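4.2 The open day at Emstead

The second trial was the one we had looked forward to most. On 11/11/22 we opened the Skurkgate lab to the public and ran Jukix in front of up to 20 visitors at a time, with Ilona Hegyi at the controls and Fares Karam answering questions. Each group got 15 minutes, and most stayed longer (we were delighted!). Visitors chose where the arm should go next, and the wrist view was shown live on a big screen, so everyone could follow along from the gripper's side. Several people told us this was the moment the whole thing clicked for them. The lemon backdrop was a hit too, and one school group from Rantala started calling out targets by fruit: "the big one, top right!" Figure 3 is taken from the wrist view.
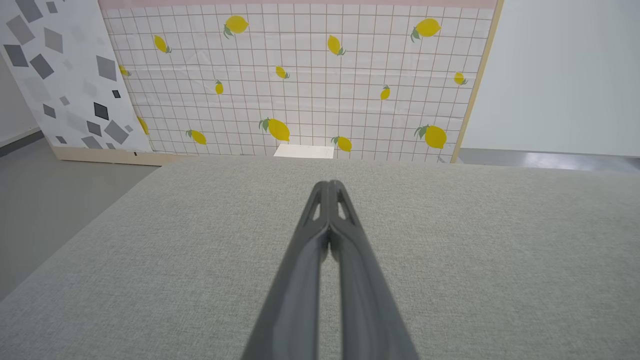

4.3 What visitors asked

Speed came up again and again, as did the price of the fingers. Martti Suominen wrote the questions down between groups, and we have sorted them by topic in Appendix B.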